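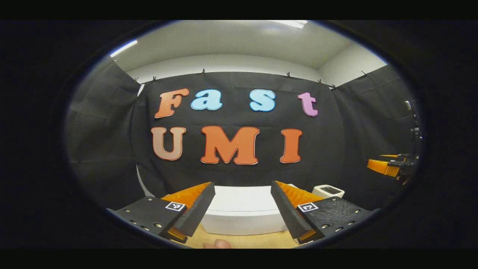 Anitha Thevar, product support, Kasolcombe

Dirklow hand-held gripper, for showing a robot a job by hand. Hold it, do the task, the camera records it from the gripper's point of view. No robot needed at the bench while you teach.

Two ribbed fingers in orange, dark inner pads, square marker on each finger plate. Wide view, so you get the box, the table and most of the room in one go. Use singly or as a pair.

Weight 160 g without camera. Spare finger pads in packs of 4. Please check the plate screws before a long sesion, they do work loose.

Start with 10 goes at an easy task, lifting a lid say, then move the box and do it again. Slow hands are better. Keep both markers clean.

Liang remote control kit sold seperately, back in stock November. Orders leave in 3 working days.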